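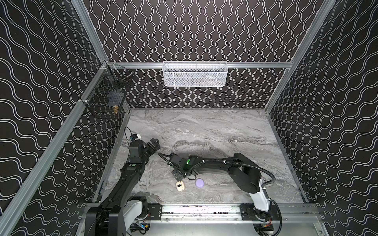
The Sturnow bench kit was bought for our school robotics club in October and has been used by 12 pupils, four to a session. It supplies the rail, the corner posts and the patterned wall panels; the arms are extra. Assembly took two evenings with the Nasen hex set. The posts went up square, and the crossbar carries a wire basket without trouble. Both arms share one rail along the near edge, so the grippers can meet over the middle of the table, and a small object such as an earbud case is a fair test of reach for either side. Wiring is the weak point. The boards sit below the rail with no cover, and the manual gives them half a page.

Pupils ran 40 pick-and-place trials for the Drurolel heat. Nearly all the failures were traced to the timing in our own script. The rail bolts needed tightening once.

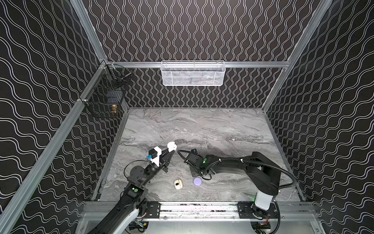

Alžběta Mikuš writes that her club had the same kit and fitted a plastic cable tray from Omerović under the rail, which cost little but blocked one of the mounting holes. She would buy the kit again, though she found the printed manual out of date and worked from the download.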